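Tips for Trying Out Grippers on Sheet-Metal Parts
Picking brackets from a bin with two arms, and what I'd do sooner next time
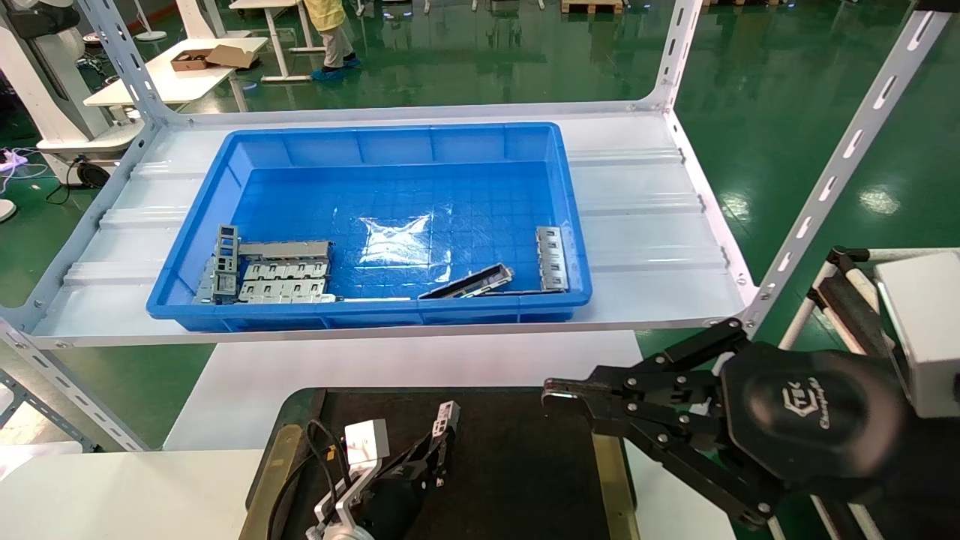

I've been comparing gripper fingers for months now, and I still get a kick out of it every time a part comes up clean on the first try! Most of what I've learned was cheap and low-tech, the kind of thing you could do in a garage with a roll of tape and a kitchen scale. So these are shop tips first and robot tips second.

Start with the crate. Flat brackets are the hardest thing I've ever asked a parallel gripper to pick up, because a thin strip lying on a plastic floor gives the fingers almost nothing to get under. Lean a few parts against the walls for your early trials and save the flat ones for when you trust your setup. A deep bin also means the wrist has to come in steep, so check that the housing clears the rim before you check anything else. I scraped up a very nice wrist cover learning that one.

Take out loose packaging before a timed run. Clear plastic throws glare all over the place under ceiling lights, and our depth camera (a Treloar, the small one) sees holes where there aren't any. If you want to test with plastic in the bin, great, it's a wonderful stress test, but log those runs on their own sheet.

Put a rubber mat under the work. Metal slides on a bare bench, and a bracket that shifts a hair when the second arm touches it will wreck your placement numbers.

Now the fun part, the fingers. We ran two kinds on our own parts:

Grekolley hard fingers, 600 picks. Fantastic on anything standing up. They find a slot or an edge and hang on. On flat stock they chatter and skate, and you need to slow the approach way down.

Biditz padded fingers, 900 picks. Much kinder on long rails, which love to swing if you grab them off center. The pads do pick up oil, so wipe them at every break with rubbing alcohol on a lint-free rag and let them dry.

For force we settled on 65 percent of the controller's range with the padded set. Higher than that and the thinner strips started to bow. Yours will be different! Begin low and creep up.

Leen Hakim gave me the best tip of the lot: grab long parts at the balance point, and find it beforehand by resting the part across a pencil. Mark it with a grease pencil, then teach the pick there. It takes a minute and cured nearly all of our swinging.

A few smaller ones:

Leave slack in the wrist cable, then run the joint to both ends of its travel by hand and watch the loop.
Round over sharp bracket edges with a file if the parts are only for practice. Gloves on.
Snug the finger screws at lunch and again at the end of the day.
Change one thing per batch. I know, I know, it's tempting to swap the fingers and the camera angle together.

Next up is the Flurnent controller, which Wai-kit Lam has been using since June and keeps raving about. I want 2,000 picks on it before I say a word either way, and I'll keep the same brackets and the same force setting for the first batch.

Posted 02/12/2023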